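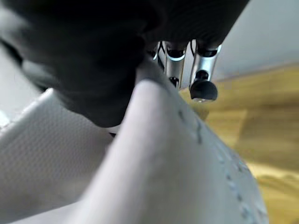 How Noisy Is Our Library? A Term Project in Acoustics

Student: Inese Sepp
Supervisor: Heino Hunt
Handed in: April 15, 2018

Why I picked this

I do all my reading on the second floor of the library and I've moaned about the noise up there for as long as I've been a student, so when Heino put "sound in shared spaces" on the topic list I had my name down before anyone else had found a pen! My question was simple enough: does the second floor really sound worse than the ground floor, or do I just like complaining?

What I did

I borrowed a sound level meter (a Protura, older than me I think, with a battery door held on by tape) and sat in 11 spots spread over both floors. At each one I took a reading every minute for half an hour, and I did the whole lot again in the afternoon. Deividas Paulauskas did the ground floor with me because I can't be trusted near the café on my own.

I also handed out 200 short forms asking people how noisy they found the place where they were sitting. Quite a few came back with only the drawing space filled in (lots of cats, one very good heron).

What we found

The ground floor was louder by 5 decibels on average, which annoyed me a bit! But the forms said the opposite, and people upstairs were much grumpier about noise. I think it comes down to the kind of sound. Downstairs it's a steady mush of talking and cups, and you stop hearing it. Upstairs it's quiet, quiet, quiet, and then somebody drags a chair over a bare floor and the whole room looks up.

That got me reading about floors, which I hadn't planned on at all. Carpet does very little for low sounds like traffic or a fan, but it's good at soaking up high ones, and it's brilliant at stopping footsteps and chair legs from making the noise to begin with. Thicker pile helps, and so does a soft layer underneath. 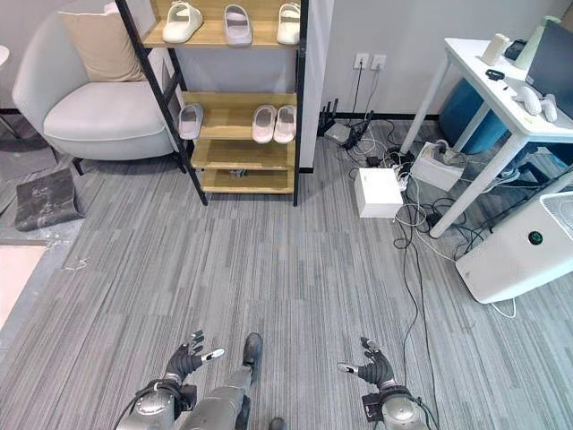

Grey striped carpet, light and dark.

What went wrong

Two of my afternoon readings are useless. I'd left the meter on the slow setting, so short bangs got smoothed out, and I only noticed when I typed the numbers up at home. Ilze Rätsep also pointed out that people who hate noise are more likely to fill in a form about noise, and she's right, and I have no clever answer to that.

If I did it again

I'd measure in August too, when the windows are open, and I'd count the sudden sounds separately from the average. I'd also like to put felt pads on the chairs upstairs and repeat the readings. Heino says he'll ask about the pads.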